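Bin check, Eddale unit, July 2018

Bin walls: OK. I ran my hand along all four sides and found no sharp spots, hooray!

Boards under bin: OK, though I'd still like them sanded before November.

Small items: hairbrush fine, bristles all firm. Blue bowl has no chips that I could feel.

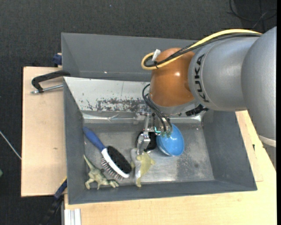
Labels: FAIL. I only found 2 of the 6 Proda stickers (checked twice, grumbling).

Recheck: yes please, next week, and bring more stickers!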